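Staltby S400 Under-Desk Footrest

Home > Workplace > Seating and desk extras > Footrests

Product code 3651
In stock at Gamage. Collection from the trade counter or delivery to your desk.

We have sold footrests for a good while and most of the claims made for them don't stand up. You will read that a footrest cures a bad back, wakes up your legs and makes you get more done before lunch. We have no idea how anyone would prove the last one. The S400 is a sloping platform that you put your feet on. If your chair is set to the right height for your desk and your heels no longer reach the floor, it will help. If your feet already sit flat on the floor, save your money.

Staltby's own leaflet calls it an "active comfort system". What this means in practice is that the platform tips when you press on it. Some people like that and rock it all day. Others find it annoying inside an hour, and for them there is a lock on the left side. The lock is stiff when new. Ours eased off after a couple of weeks in the office, though we wouldn't call it smooth even now.

What you get
The platform, two side supports, four rubber feet and a bag of screws. A cross-head screwdriver is not supplied. The instructions are drawings only and the second one shows the supports the wrong way round, so check that the wider end faces the back before you tighten anything.

Size and weight limit
Platform width: 400 mm
Height at the back edge, highest setting: 200 mm
Settings: three
Suitable for feet only. It is not a step, whatever your colleagues do with it.

The surface
Raised ribs, which Staltby says will "massage" the soles. In shoes you can't feel them. In socks you can, and opinion here is split. They do collect crumbs and fluff, and a stiff brush gets most of it out. Anyone wanting something softer should look at the Hosenon cushion, though it flattens with use and we get more of those back than we would like.

Does it suit people who lean back?
Only partly. The S400 was plainly designed for someone sitting upright at a keyboard. Plenty of people read or look through papers tipped well back, and in that position the front edge of the platform ends up under the calves unless you push the whole thing further away. On carpet it stays put. On hard floors it creeps, rubber feet or not.
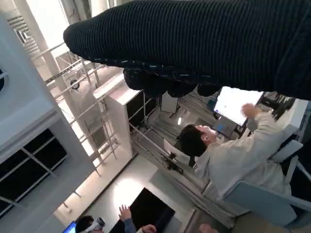
Guarantee
Staltby advertises "tested to 2000 presses". We asked what counted as a press and were sent the same leaflet again. At the rate our own rockers go, 2000 might be a week. The guarantee itself is two years and covers the supports and the lock, but leaves out the rubber feet - the part most likely to go missing. Spare feet are sold in packs of four.

Compared with the Givodow
The Givodow is heavier, dearer and doesn't tip at all. It also doesn't creep. If you know you will lock the S400 on the first day and leave it locked, buy the Givodow.

Returns
Unused and in the box, within 30 days. Once it has been screwed together we can only take it back if something is wrong with it.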